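How Does a Drawbridge Know When to Open?

Hi again! Last month a bunch of you wrote in with questions about getting around Hiluvport, and one question came up over and over: who decides when the Hubmann Bridge goes up, and why does it always seem to happen when MY bus is on the way to swimming? I ride the number 16 bus over that bridge all the time, so I wanted to know too. I went and found out.

First, what is a drawbridge?

A drawbridge is a bridge with a part that moves. When a tall boat needs to get by, the road lifts up out of the way. When the boat is through, the road comes back down and the cars, buses and bikes get going again.

Ours is the kind called a bascule bridge. You say it "BASS-kyool." It's a French word for a seesaw, and that's a really good name, because a seesaw is pretty much what it is! Think about sitting on a seesaw with a kid who weighs the same as you. You hardly have to push at all to go up. A bascule bridge has a giant weight on the short end, hidden down below the road, and it balances the long end that you drive over. The motor only has to give it a bit of a push. The moving part is called a leaf, and the Hubmann Bridge has two of them, one on each side of the river, that meet in the middle.

Who presses the button?

A person called a bridge operator (some people say bridge tender). The operator sits in that little house with all the windows, the one I used to think was for storing brooms. A boat captain calls on the radio or gives a blast on the horn to say "I'd like to come through, please." The operator calls back. Then the operator looks up and down the road, and up and down the river, before touching anything.

After that it goes in the same order every time. The traffic lights turn red. The bells start (I love the bells). The gates come down across the road and the sidewalk. The operator checks that every car, bike, dog and slowpoke is off the moving part. Then the locks that hold the two leaves together slide open, and up they go. The whole thing takes nearly 7 minutes on a normal day, and longer if there's a line of boats.

So why do the boats get to go first?

I asked this too, and I was a little grumpy about it. But a big boat can't just stop. It has no brakes like a bus has, and the water and the wind keep pushing it along even when the engine is off. If a heavy barge had to wait in the middle of the river it could drift into something. A bus can sit at a red light all day long, even if the people on it start to sigh.

The boats don't get everything their way, though. In the morning, when everybody is heading to school and work, the Hubmann Bridge stays down for sailboats and other small pleasure boats until after 8 o'clock. They know the rule and they plan for it. Working boats like tugs can still ask.

What happens to my bus?

When the bridge goes up, the driver tells the control room, and the control room looks at which buses are stuck and which ones are coming along behind. Sometimes two buses end up waiting nose to tail. Then the control room might ask the second one to hang back at Lultisley Square for a bit once the bridge is down, so the people farther along the route don't get two buses at once and then none for ages. If you've ever sat on a bus that wasn't moving and wondered why, that could be it.

The ferry to Drornia doesn't have to worry about any of this. It leaves from the ocean side and never goes under the bridge.
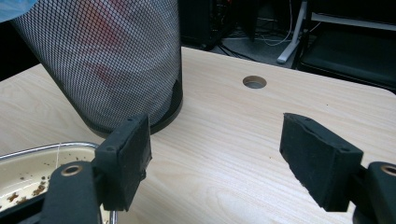

TRY IT AT HOME

You can make a bascule bridge with a ruler, a pencil and some coins. Lay the pencil on the table and put the ruler across it, with the pencil much closer to one end. The long end flops down, right? Now stack coins on the short end, one at a time, until the long end just starts to lift. Tap it with a finger. See how little push it needs?

Now slide the pencil closer to the middle and try again. Do you need more coins or fewer? Write down your guess before you test it (I guessed wrong the first time).

WORDS TO KNOW

Bascule: a bridge that works like a seesaw.
Leaf: the part of the bridge that swings up.
Counterweight: the heavy part that balances the leaf.
Barge: a long, flat boat for carrying heavy loads.

Next time I'm going to find out how they clear snow off the bridge in January. If you have a question about buses, ferries, trains or bikes, ask a grown-up to help you send it in!

Posted September 21, 2019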